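The **Stavora mourning customs** are the habits kept by families in the village of Stavora, and to a lesser extent in the neighbouring market town of Divow, in the days and weeks after a death. The village has 940 inhabitants, and most of them have grown up with at least part of the custom, even if they would not all describe it in the same way. It covers the announcing of the death, the preparation of the house, the receiving of callers and a shared meal at the end of the mourning period, which lasts 40 days.

## Announcement

A death in Stavora was for a long time made known by the ringing of the church bell, with two strokes and a pause for a woman and an unbroken run for a man. A member of the household would then go from door to door, beginning with the nearest neighbour and not, as a visitor might expect, with the nearest relation. It was thought rather rude for a neighbour to hear the news second-hand, and there are stories, told with some relish, of families who fell out for years over it.

Printed notices came in later by way of Divow, where the undertaking firm Skovent offered a plain black-edged card that could be pinned up at the bakery and the post office. The cards are still used. They give the name, the house name and the hour of the funeral, and very little else, as the life story is kept for the evening gathering.

## The house

Once the neighbours had been told, the house was made ready. Clocks were stopped in the room where the person had died, a window was opened for the length of one prayer and then closed again, and mirrors were covered or turned to the wall. White linen was the usual cloth for the mirrors, often the same tablecloth that came out at weddings and christenings, and older villagers can be quite particular that it should be ironed first.

Opinions differ on what the covering was for. Some families say it kept the soul from losing its way, others that it spared the grieving from the sight of their own faces, and a good many simply say that their grandmother did it and so they do too. The local historian Ferdinand Mayrhofer, who collected accounts from households in both places, believed that the second explanation was the younger one and had come in from Divow along with the printed cards. 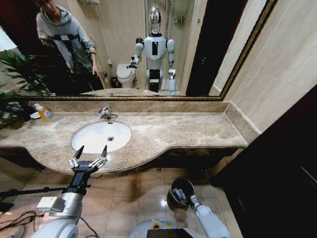 *Large wall mirror above a bathroom vanity.*

The custom has had to bend a little to suit newer homes. A small glass hanging on a nail is easily turned round, but a mirror fixed to the wall is another matter, and families have settled on different answers. Some hang a sheet over it, some cover only the mirror in the hall, where callers come in, and some keep the bathroom door closed during visiting hours and leave it at that. All of these are generally accepted, though not by everybody's aunt.

## Callers and the evening gathering

Visitors come on the two evenings before the funeral. They enter without knocking, greet the eldest person in the room first, and sit for as long as it takes to drink a cup of something warm. Food is brought in a covered dish, and the dish is never washed by the grieving household but handed back as it is, so that they are not given extra work.

On the second evening somebody outside the immediate family speaks about the person who has died. The talk is meant to be kindly but truthful, and a funny story is welcome. Theresia Kuster, a retired schoolteacher who spoke at a great many of these gatherings, kept her notes in a set of exercise books, and a selection was brought out by the small Hjaltadóttir press under the title *Evenings in Stavora*. It remains the fullest written source on the subject, and contains a good deal about soup.

## End of mourning

The mirrors are uncovered on the morning of the funeral in most houses, although a few leave them until the fortieth day. On that day the family gives a midday meal for those who called, the stopped clock is set going by the youngest child able to reach it, and the black-edged card is taken down and put away in the family Bible or, these days, in a drawer.

## Recent practice

Evening gatherings were held out of doors for a time, and in June 2020 a number of families met in the orchard behind the church with chairs carried from home. Several households have kept to the orchard in the warmer months since then. In January the gatherings go back to the kitchen, where the stove is.

## See also

- Funeral meals
- Death knell
- Stopping of clocks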